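Section 5. Comparing Hands: The Can Test

You have two arms bolted down, two black hands on them, and a Dukilgate controller with a green light on the front. The light means it has power. It does not mean anything else, and Section 4 covers what to do about that.

The can test is how we compare grip settings on the Sunska hand. It was worked out by Milovan Vukčević in Udine one August, when the proper test weights were held up in customs and the vending machine was not. The weights have since arrived. We still use cans.

5.1 What you need

Two drink cans, unopened. Different colors, so your notes can say "the green one" and be understood.
One shallow tray with low walls, big enough for both cans.
Foam floor mat, at least two tiles, pushed together all the way.
The Ionescu grip profile and the factory grip profile, both loaded on the controller.
A towel.

5.2 Setting up

1. Lay the mat between the arms. Press the seam flat with your foot. A raised seam will tip the tray, and you will spend the afternoon blaming the wrist calibration.

2. Put the tray between the two hands, where the left hand can reach all of it. Stand one can in it toward the far end. This is the neighbor can. Its job is to stay put.

3. Set the left arm to ACTIVE and the right arm to HOLD OPEN. The right hand should spread its fingers and stop there. 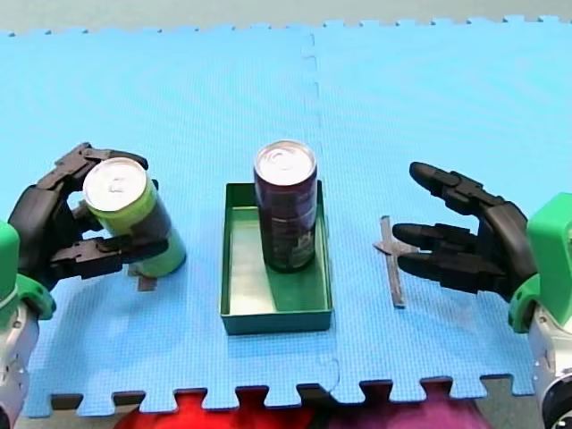

4. Check the force limit on the controller screen. It should read 32. If it reads 4000, somebody has loaded the arm profile into the hand slot. Change it before you go any further, and keep the towel within reach.

Caution: The stop button cuts power to the arms. The hands keep their last grip. Do not stand there waiting for a can to be released after you press it.

5.3 Running the factory profile

5. Place the second can by hand between the upper and lower fingers of the left hand, then choose CLOSE. The fingers close in order, upper first. Wait for the tone.

6. Jog the can over the tray at the slow setting, then lower it in front of the neighbor can. A tilt is fine and should be written down. A dent is also to be written down, with less pride.

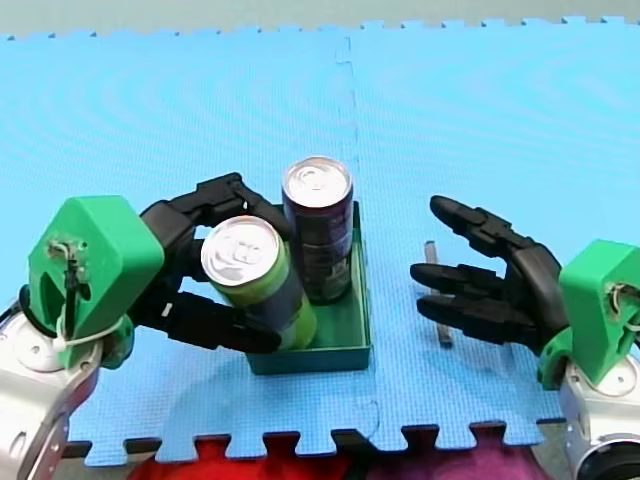 7. Choose OPEN. The lower finger lets go last, and on older firmware it takes nearly 5 seconds to make up its mind. Leave the arm where it is until it does.

8. Repeat until you have enough runs to disagree about. Blagoje Vasić, who rewrote this section, considers a run spoiled if the neighbor can moves at all. Milovan allows a wobble. Pick one rule and use it for both profiles.

Note: Wipe the fingertips between runs if the cans came out of a fridge. Condensation makes every profile look bad, and it makes the factory one look worse.

5.4 Running the Ionescu profile

9. Switch profiles with the hand open. The controller will let you switch with the hand closed. It will let you do a great many things.

10. Run steps 5 to 8 again, then try the sideways hold: turn the can until it lies level, upper finger over it and lower finger beneath, and keep it above the tray until the tone sounds twice. The factory profile can be put through this too, if you have cans to spare.
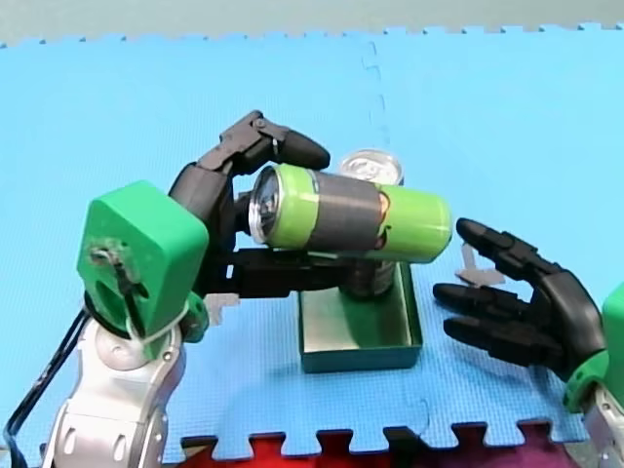 5.5 Reading the results

The log gives each run a slip value and a squeeze value. Low slip with high squeeze means the hand is holding on by brute force, and the can will show it. Low squeeze with high slip will show up on the mat.

If the two profiles come out the same, check that you changed profiles in step 9. Then check the left and right labels on the hand cables. They are printed on the underside, in gray.

To repeat the test on the other hand, move the tray across, swap ACTIVE and HOLD OPEN, and start again at step 4. Use fresh cans. Open the used ones over a sink.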